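Mimska Gripper, Rev 3: Product Page and Service Notice
Bemex, Drunudthorpe
Updated 16 Jun 2025

The Mimska is a two-finger gripper for arms that handle household items. It ships with the Tak controller, firmware 1288.

Fault: slip on thin metal rims

Units sold before October can lose clamping force during a lift. The fault appears with tall, smooth-sided pots held at one point on the rim. The load swings, the controller reads the swing as contact with a surface, and the fingers ease off.
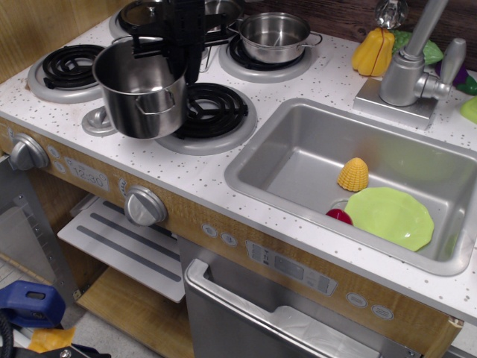
Stockpot held by the rim over the play kitchen stove, hanging slightly tilted.

We repeated the lift 2000 times on our bench in Drunudthorpe. Nearly 20 lifts ended in a drop. No drops were logged with the jaw pads from kit 3 fitted.

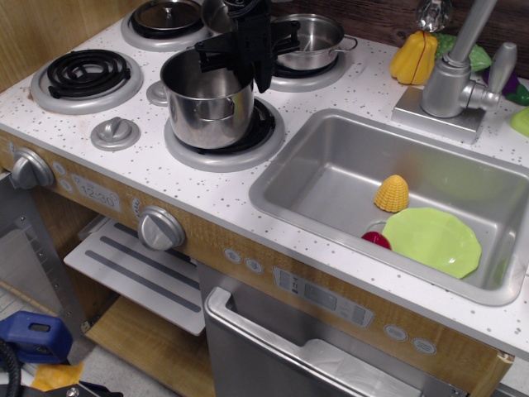

Fingers clamped on the rim of the tall pot, front burner.

What to do now

Stop lifting open pots that hold liquid or anything hot. Keep hands out from under the load while the arm has power. If a pot drops, press the stop button before you reach for it.

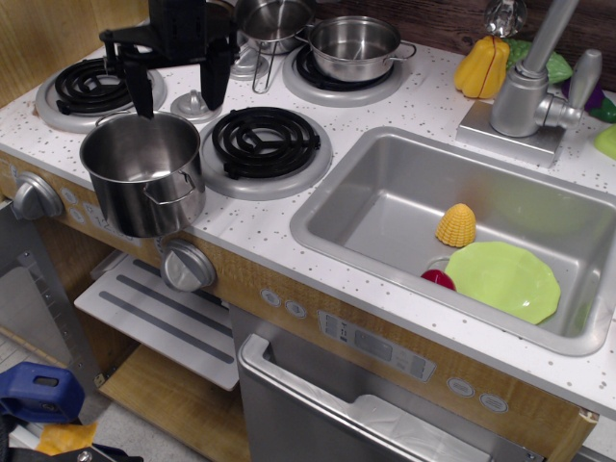

Owners with an older unit can order the pad kit at no charge. Fitting takes one hex key. Run the Tak grip calibration afterward, and do not reuse the old screws.

Placing is affected too. A pot set down at an angle can trigger the same early release, so lower the arm speed in the Tak menu until the pads are in.
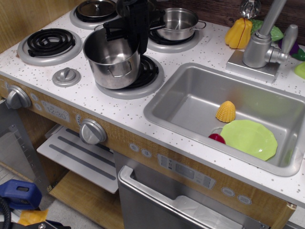 Gripper at the rim of the larger pot, which sits slightly tilted.

In the box: gripper, Tak controller, cable, mounting plate
Spare parts: jaw pads (kit 3), finger screws
Returns: Bemex service desk, Drunudthorpe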